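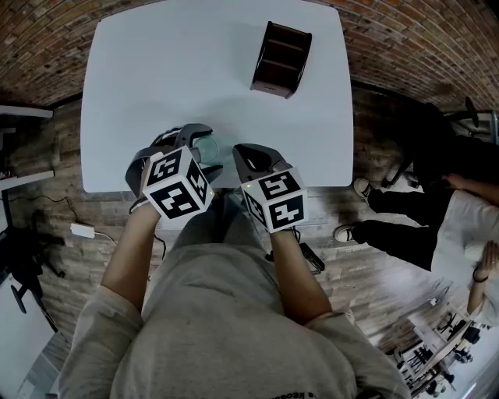

Sleeves rolled up, one small glass on a white table.

Home About Shows Classes Book Us Contact

About Monumlow

Hi! I run Monumlow, a very small touring theater company based in Undard, and if you've landed here you probably want to know who we are before you let us into your library, grange hall or school gym. Fair enough. I'd want to know too.

We make plays that fit in a van. Everything we own (the set, the lights, the costume rack, the box of cables I keep meaning to sort) has to go in the back of one vehicle and come out again at the other end in time for a show that evening. I used to think of that as the thing holding us back, and then somewhere in our second season I stopped minding. You write differently when you know there's no room for a staircase. A character who would have swept down the stairs has to come in through a door, and then you have to work out why she's bothering to sweep at all.

How it started

I trained as an actor, did the usual years of auditions and restaurant shifts, and was pretty sure I'd end up in a big city doing small parts. What happened is that I took a job for one spring as a stage manager on a tour that went nowhere near a big city. We played church basements and a feed store. In one place the audience brought their own chairs, and a man in the front row talked back to the villain for the whole second half, and I thought, well, I'm never going to enjoy sitting in a plush seat as much as this.

So I moved back to Undard and started asking people if I could borrow their spaces. The first show under the Monumlow name was in April, in a hall with a furnace so loud that we had to time our quiet lines around it. We'd printed 300 programs. I still have most of them, and I use the backs for grocery lists.

These days there are nine of us in the company. Some act, some build, most do a bit of both, and everybody loads the van. I write the scripts and direct the majority of them, though I've been trying to hand over more of the directing and I'm getting better at sitting on my hands in rehearsal.

The Fiore

Our home is the Fiore, an old dance studio up a flight of stairs on the main street. It has a sprung floor, a wall of mirrors that we keep behind curtains (actors can't help looking), and windows that stick in damp weather. We rehearse there, we hold classes there, and at the end of each tour we do a couple of homecoming shows there for the people who put up with our hammering.

If you're coming to see us at the Fiore, please use the side entrance. The front door belongs to the shop downstairs and they've been very patient. There's no elevator, I'm sorry to say, and we know that leaves people out. For that reason every show that plays at the Fiore also plays at the Undard public library, which is all on one level and has much better parking.

What our shows are like

Mostly new, mostly funny, mostly under ninety minutes with no intermission. I like plays about people who have a job to do and are bad at talking to each other while they do it. We've done one about two sisters repainting a ferry, and one about a lighthouse inspector who keeps getting lost. We've also done some Shakespeare, chopped down hard — I love him, but he never had to be off the premises by ten.

The one people ask about is Grurnico. It's our longest running show, a kind of comic ghost story about a traveling magician who arrives in a town a day after his own poster says he's already performed. It began as a sketch we threw together to fill a gap in a program and then it just kept growing. We've rewritten the ending so many times that folks who saw it early on and folks who saw it last season get into arguments in our lobby about what happened to the magician. I'm not going to settle it for you. To date over 4000 people have seen Grurnico, and for a company our size that still makes me a bit giddy!

Classes

We teach because we like it and also because it pays the rent on the Fiore in the months when we're not touring. The evening class is for adults who've never acted, or who did one play in high school and have been thinking about it ever since. You don't need to prepare a monologue. Please don't prepare a monologue. Wear shoes you can move in and bring some water, and we'll take it from there.

We also run a class on making do, which is the closest thing we have to a specialty. It covers hanging lights when there's nothing to hang them from, getting heard in a room with a terrible echo, costumes that change in the time it takes to cross behind a bedsheet. Teachers seem to get a lot out of that one, and so do people from other small companies who come along and end up teaching us something.

Young people's classes are on a break at the moment while we look for the right person to lead them. If that's you, write to me.

Having us visit

A visit from Monumlow costs $435 within an easy drive of Undard, and that covers the show, the setup and all of us clearing up afterward. Farther away, we'll talk about gas and somewhere to sleep. (We're not fussy. I've slept very well in a choir room.) You can sell tickets, pass a hat or make it free, whatever suits your town, and we won't take a share of the door.

What we need from you is a floor that's reasonably flat, a couple of working outlets and a key holder who'll answer the phone. A stage is nice but we're just as happy without one. If you aren't sure your space would work, send me a rough sketch with the measurements on it and I'll tell you straight. I've only said no to one place so far, and that was on account of the bees.

Getting in touch

The contact page goes to my inbox and I read everything myself, usually in the morning with coffee. When we're on the road I can be slow, so if you haven't heard back after a week, nudge me and I promise I won't be offended. For tour dates, look under Shows — I try to keep that page current, and when I fall behind, the rest of the company lets me know about it.

Page updated 21/06/2024

Share 9 comments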